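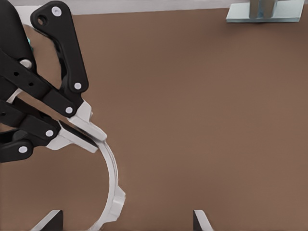 3. Simulation of the shop-floor task

Before our group was allowed to use the real arm in the workshop of Wanditholm, we had to show that the task works in simulation. Our question for the whole project is simple: can a machine already take over the small sorting and placing jobs which people in a shop do by hand every day?

We chose a ring-shaped part for the first test. The gripper holds the white part between its two fingertips, close to one end of the curve. On the table there is also an upright post on a flat base plate. The goal of the task is to bring the part to the post and put it down there without touching the other objects on the table.

A person does this work almost without thinking. For the program it was more difficult than we expected in July, when we wrote the project plan. The part is thin and curved, and its weight lies to the side of the grip. If the fingers close a little too far from the planned point, the part turns during the movement. The tab on the outer side of the curve makes planning harder too, as it needs more free space than the rest of the part.

3.1 Results

We ran the task 30 times with the same settings. In 6 runs the part slipped or turned so much that the placing failed. In two further runs the arm stopped early and the program reported a collision. The other runs reached the goal, but they were slow. One run took about two minutes, and a student in our group did the same movement by hand in a few seconds.

3.2 Discussion

We think that the results are good enough to continue with the real arm, but they do not show that the chore is solved. In the simulation the position of each object is known exactly. In a real shop somebody moves a box, the light changes, and the parts do not always lie in the same place. We did not test any of this. The friction values were also taken from the default settings of the software, and we had no time to measure them.

For the second phase we plan to change the grip point and to repeat the same runs with small random changes in the start position. The household task from the Illater plan (putting cups on a rack) will use the same gripper model, and it will be described in chapter 4.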